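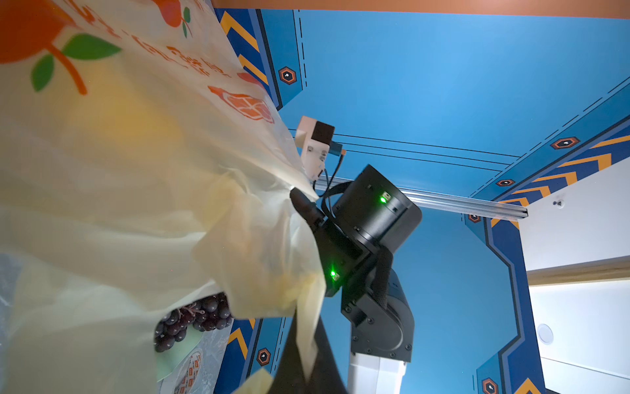

Ticket 627 - Soft fruit damaged at the bottom of the bag
Status: Closed
Category: Packing / Produce
Site: Okoro Street kitchen
Supplier: Vutero, Tustton depot
Bag type: Ivari thin carrier, orange print

Problem as reported
Monday's produce arrived with split grapes for the third delivery in a row. The bananas had dark marks on the side that faced the cucumber. Everything had been put in one bag, and the bag had been tied at the top by the handles. There was juice in the bottom corner, and the receipt was stuck to the plastic.

The kitchen asked for a credit on the grapes and wants to know whether the bags can be changed. Staff also said the bags are hard to unpack without tipping them over, and that the fruit on top rolls out first when that happens.

First reply from support
Credit applied for the grapes. Please check the following before the next delivery so we can tell whether the damage happens in the van or on your side:
Is the bag sitting flat when it is handed over?
Is anything hard or heavy touching the grapes?
Are the bags stacked in the crate?
Is the fruit left in the bag after it is signed for, and for how long?

Kitchen response
Bags are sitting flat. They are not stacked, there is one layer per crate. On Monday the fruit stayed in the bag until 4 in the afternoon because the counter was in use. Normally it is unpacked within the hour. The grapes were already wet when the bag was opened at the door, so the wait did not start the problem, but it probably made it worse.

Test 1 - Cucumber moved to its own bag
Result: partial improvement

We asked the depot to pack the cucumber and other long vegetables separately. The next delivery had no marks on the bananas. The grapes were still split on one side of the bunch, and the stems were bent flat.

When the cucumber goes in upright next to a full bag it leans on the side of it, and the plastic is too thin to hold anything back. It should go in a separate crate section, or lie down along the wall of the crate with nothing soft beside it.
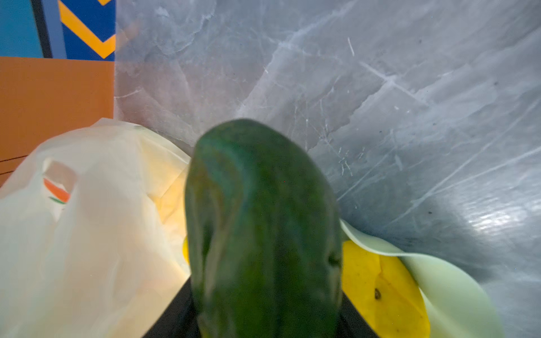
Test 2 - Unpacking order changed
Result: helps, but does not fix the cause

The kitchen stopped tipping the bags out. The new order is:
Put the bag down on the counter and open the handles all the way.
Fold the top flap back so it does not fall over the fruit.
Take out the bananas with one hand under the bunch.
Take out the mangoes and oranges.
Lift the grapes last by the main stem and put them straight into a dish.

Less fruit ended up on the floor. The grapes came out in one piece, but the ones on the underside were already soft when they were lifted. One bag tore at the handle cutout on this delivery, with the heaviest fruit in it. We have noted that separately. The tear did not reach the side seam, and the bag was still usable as a liner.

Test 3 - Grapes packed last
Result: fixed

The depot was asked to put the grapes in after everything else and to leave the handles untied. We had 23 bags packed this way over the following week. No split grapes were reported and no juice was found in the bags. Two bunches had loose grapes at the bottom, which is normal for the end of the season and was not counted as damage.

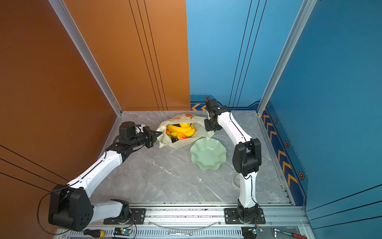 Packing order turned out to be the cause of the ticket, and it is easy to get wrong because the bag looks fine from the top. Bananas are the awkward shape, so a packer tends to set them in last and use them as a lid. Grapes tucked beneath the bananas, with a mango-shaped fruit at the front of the pile, is the arrangement to look for and change. If a bag shows up like that, move the grapes out first, even if it means holding the bananas up to get at them. A green bowl like the one beside the bag is fine for them as long as they go in alone.

About the bags
The Ivari bags will stay in use for now. They are thin enough to see a color through, and that helps when checking what is inside, but they do not protect anything. A stiffer bag was considered and left out because the crate is already doing that job. Do not double the bags. It makes them harder to open and does not stop fruit from pressing together.

Changes made
Packing note at the Tustton depot updated: heavy fruit first, bananas next, grapes last, handles left open.
Cucumbers go in their own section of the crate.
Maximum 8 bags per crate, one layer.
Kitchen to unpack on arrival - if the counter is busy, take out the grapes and leave the rest.

Still open
The handle tear has been moved to a new ticket under Packing / Bags. Please add any further torn handles there and keep the bag if you can.

Kitchen confirmed OK to close.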